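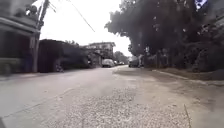
Fórum dos Moradores de Fleltness > Ruas e calçadas
Tópico: Asfalto da nossa rua virando brita, alguém mais reclamou?
9 respostas, 1352 visualizações (mostrando as mais recentes)

gwawr_trevor escreveu:
Gente, vou insistir no assunto porque já é julho e continua tudo igual. A camada de cima foi embora naquele trecho perto do poste e ficou só pedrinha solta. Moro na rua há oito anos e nunca vi tão ruim. De bicicleta eu já desço e empurro, não tenho mais coragem. Abri protocolo na Mostyn, que tem o contrato de manutenção, e a resposta foi "em análise". Alguém conseguiu coisa melhor que isso?

carysw escreveu:
Eu consegui a mesma "análise" kkkk. Liguei às 8 da manhã, fiquei um tempão na linha e a moça me pediu pra mandar por e-mail. Mandei. Nada.
Agora, o que me preocupa mais nem é o pedaço esburacado, é a emenda que corre pelo meio da pista. De um lado o piso é até lisinho, do outro é áspero, cheio de grão. Com pneu fino de bicicleta dá medo, ainda mais com carro parado dos dois lados e as motos encostadas, a gente acaba andando justamente em cima da fenda!

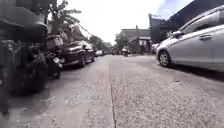 rupert_fank escreveu:
Vou discordar um pouco. Asfalto velho é áspero mesmo, gente. Emenda no meio é normal, fizeram uma faixa e depois a outra. Passo de carro todo dia e não sinto nada. Pra mim o problema da rua é estacionamento: se parasse todo mundo de um lado só, sobrava espaço pra desviar de qualquer coisa. Antes de gastar com recape eu pintava uma faixa amarela e pronto.

gwawr_trevor escreveu:
Rupert, de carro você não sente, claro. Vai a pé com carrinho de bebê e depois me conta. E parar de um lado só resolve pra quem tem garagem - quem não tem vai deixar o carro onde?

heledd.r escreveu:
Oi, sou da parte de cima, onde a rua é de concreto e faz a curva na frente dos sobrados. Lá o piso está bem melhor que o de vocês, então talvez valha pedir concreto de uma vez em lugar de remendo. É mais caro, eu sei, mas remendo de asfalto vocês vão refazer a vida inteira.
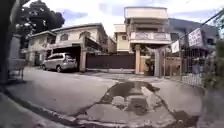 Só que tem um porém com o nosso: qualquer conserto de cano vira novela. Quebram uma placa inteira, fica o cone na frente do portão e você que se vire pra tirar o carro. Minha vizinha Delyth ficou 2 semanas parando na esquina por causa disso. Mesmo assim eu não trocava.

rupert_fank escreveu:
Concreto naquela rua estreitinha? Fecham a rua inteira pra curar. Aí quero ver onde vão parar as motos. Sou contra.

carysw escreveu:
Rupert, você é contra tudo, menos a faixa amarela haha. Mas nessa da rua fechada ele tem razão, teve obra assim na rua da minha mãe e foi um sufoco.
Alguém conhece a Drovari? Fizeram o pátio do mercado e ficou bom. Se a Mostyn não se mexer, podíamos pelo menos pedir um orçamento pra anexar na reclamação.

gwawr_trevor escreveu:
Boa, Carys. Vou ligar pra eles. Quem já tem número de protocolo me manda por mensagem privada, que eu junto tudo num pedido só. Rupert, o seu da faixa amarela também, pode mandar :)

rupert_fank escreveu:
Mandei agora. Coloquei a brita solta também, antes que me xinguem.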